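Início › Edições › Engenharia de Produção › Artigos › Secção 3

23 de junho de 2023
Lumturie Krasniqi, Tamer Nimri, Saranya Naidu, Boonsong Duangkaew

3. Materiais e organização do posto de preparação de kits

3.1. Componentes

O kit considerado neste trabalho, designado Bolamel, reúne num único tabuleiro os componentes eletromecânicos destinados à montagem manual a jusante. Foram selecionadas peças de geometria e rigidez diferentes, todas com fornecimento corrente: motores cilíndricos de pequena dimensão com fios soldados, placas de circuito impresso circulares com furo central e solenoides do tipo push-pull. A seleção segue a lista de materiais fornecida pela Georgiev, com exclusão dos elementos de fixação, que são entregues em embalagem própria e não passam pelo posto.

Os motores e os solenoides partilham uma característica relevante para o armazenamento: a massa concentra-se num corpo metálico compacto, ao passo que os condutores ocupam um volume variável e de forma não controlada. A orientação do corpo não permite inferir a posição do conector. Nos motores com fio mais comprido, o conector pode assentar no fundo da caixa a uma distância do corpo superior ao comprimento deste. As placas circulares apresentam o problema inverso. O contorno é rígido e conhecido, mas a face dos componentes tem relevo irregular, o que desaconselha o empilhamento e torna a sobreposição parcial indesejável.

3.2. Caixas e tabuleiro

As peças são armazenadas a granel em caixas plásticas amarelas de bordo elevado, uma por tipo de componente, dispostas dos dois lados do tabuleiro. Não se utilizaram divisórias interiores. Em ensaios preliminares, realizados em fevereiro, as divisórias reduziram o contacto entre corpos metálicos, mas aumentaram o número de cabos presos nas arestas, pelo que foram abandonadas.

O tabuleiro é retangular, em aço inoxidável, com rebordo elevado e interior revestido a espuma branca. A espuma cumpre duas funções: limita o deslocamento dos corpos cilíndricos após a deposição e fornece um fundo claro e uniforme para a inspeção visual do kit. O rebordo polido produz reflexos intensos junto ao perímetro, e por esse motivo a zona útil de deposição foi definida com um recuo em relação à aresta interior. As caixas amarelas, de superfície brilhante, originam também manchas de reflexão no fundo e nas paredes, mais visíveis quando a observação é feita a curta distância.

A mesa de trabalho é branca e formada por dois painéis contíguos. A junta entre painéis serviu de referência para o alinhamento do tabuleiro no início de cada série.

3.3. Procedimento de abastecimento

Foram preparados 196 kits, distribuídos por séries com intervalo de 60 minutos. O abastecimento das caixas foi efetuado por lote, a partir de um inventário inicial de 4000 peças registado no sistema Okton. Entre séries, as caixas foram completadas sem reordenar o conteúdo remanescente, de modo a preservar a desordem acumulada própria do armazenamento a granel. Os cabos não foram enrolados nem atados.

No caso do solenoide, a referência JF-0530B impressa na etiqueta permitiu confirmar o tipo de peça sem a retirar da caixa. A etiqueta ocupa uma única face neste critério de leitura, e a peça foi registada como não identificável sempre que a referência não se encontrava legível.

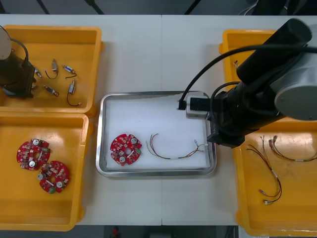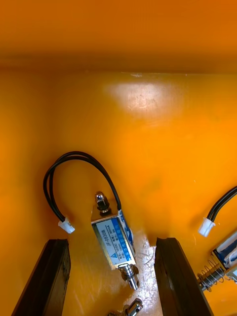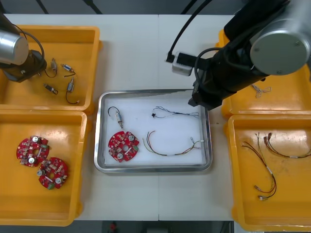
Figura 2. Posto de preparação de kits: vistas gerais da mesa, com caixas amarelas e tabuleiro central (primeira e terceira imagens), e vista próxima de um solenoide JF-0530B (segunda imagem).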